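Der Erfolg, der keiner war

Ein Meinungsbeitrag

Zuerst die Zahlen, weil alle nur die Zahlen wollten. 2.000 simulierte Durchläufe in der Küche, 1.711 davon als bestanden gewertet. Kam per Mail, mit Ausrufezeichen. Zwei Stunden später saß ich mit Viera Hudec vor den Aufzeichnungen und wir haben aufgehört, uns zu freuen.

Was war passiert? Der Arm hatte beim Abräumen der Arbeitsplatte in einem Teil der Läufe den Griff zu früh geschlossen, den Gegenstand verfehlt und war trotzdem weitergefahren. Mit leerer Hand. Ablegen, öffnen, zurück in die Ausgangslage, fertig. Und die Auswertung? Hat brav »bestanden« notiert. Geprüft wurde nämlich nur, ob die Hand am Ende über der Ablage war und offen. Ob da je etwas drin lag, wollte das Skript nicht wissen.

Kein großer Fehler, sagt man mir jetzt. Eine Zeile. Stimmt, eine Zeile. Viera hat sie am selben Abend geändert. Mich ärgert etwas anderes, nämlich dass die Zeile fünf Wochen lang drinstand und dass in diesen fünf Wochen drei Leute mit dem Ergebnis argumentiert haben, ich übrigens auch. Auf Folien. Vor Leuten mit Budget.

Wir haben dann 100 der bestandenen Läufe von Hand durchgesehen. Langweilige Arbeit, Kopfschmerzen, kalter Kaffee. Man schaut auf immer dieselbe Küche, dieselben Greifer, und nach einer Stunde sieht alles nach Erfolg aus, wenn man nicht anhält und zurückspult. 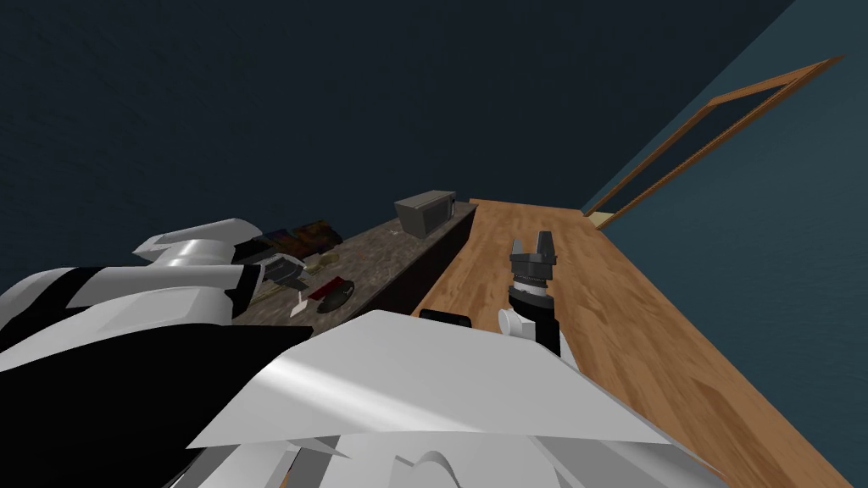 Genau da liegt für mich das Problem mit der Simulation. Sie ist billig, sie ist schnell, sie beschwert sich nicht. Wenn bei Hubáček in der Halle ein Greifer ins Leere fasst, hört man das, irgendwer dreht sich um, irgendwer flucht. In der Simulation dreht sich keiner um. Der Lauf rutscht in die Tabelle und ist ab dann eine Zahl.

Und jetzt bitte nicht der Einwand, in der Simulation könne ja nichts kaputtgehen. Doch. Das Urteil geht kaputt. Wer mit so einer Quote in den Versuch am echten Gerät geht, stellt den Abstand kleiner ein, lässt die Geschwindigkeit höher, nimmt den Not-Halt nicht mehr in die Hand, sondern legt ihn auf den Tisch. Ich habe das gesehen. Ich hab es selber gemacht, im Dezember, mit einem Torumano-Arm, der laut Test alles konnte und dann eine Schublade aus der Führung gezogen hat. Verletzt wurde niemand. Ich stand anderthalb Meter daneben und hatte die Hand nicht am Knopf.

Zahira Nugroho, bei uns für die Sicherheitsfreigaben zuständig, hat damals vorgeschlagen, jede Erfolgsquote nur zusammen mit der Prüfregel zu veröffentlichen. Also nicht »so und so viele bestanden«, sondern der Satz dazu, was bestanden heißt. Fand ich umständlich. Habe ich auch gesagt, ziemlich laut sogar. Heute finde ich es das Mindeste.

Dagegen spricht natürlich die Zeit. Immer die Zeit. Funden wollte die Ergebnisse bis Montag, also bekam Funden die Ergebnisse bis Montag. Eine Prüfregel sauber aufzuschreiben dauert einen halben Tag, sie von jemandem gegenlesen zu lassen, der sie nicht geschrieben hat, nochmal so lang. Den Tag hatten wir angeblich nicht. Für die Korrektur, die Telefonate und die neuen Folien hatten wir dann plötzlich eine ganze Woche.

Was ich fordere, ist nicht viel. Erstens: leere Griffe zählen als Fehler, überall, ohne Diskussion, auch wenn die Bewegung hübsch aussieht. Zweitens: Bevor eine Quote das Haus verlässt, schaut ein Mensch eine Stichprobe der Erfolge an. Der Erfolge wohlgemerkt! Die Fehlschläge schauen sich sowieso alle an, die sind ja interessant. Und wer den Versuch am echten Gerät fährt, muss die Aufzeichnungen selbst gesehen haben, die Tabelle reicht da nicht.

Bei Clundetti machen sie das angeblich schon so, mit 500 Läufen statt unserer Masse. Weniger Läufe, dafür angeschaute. Ich wurde dafür belächelt, als ich es in der Runde erwähnt habe. Zu wenig Statistik, hieß es. Mag sein. Aber eine große Menge falsch bewerteter Läufe ist auch keine Statistik, die ist blos teurer.

Die neue Auswertung läuft übrigens noch. Die alte Quote steht weiterhin auf unserer Projektseite, ich habe zweimal gebeten, sie runterzunehmen. Ich frage morgen ein drittes mal.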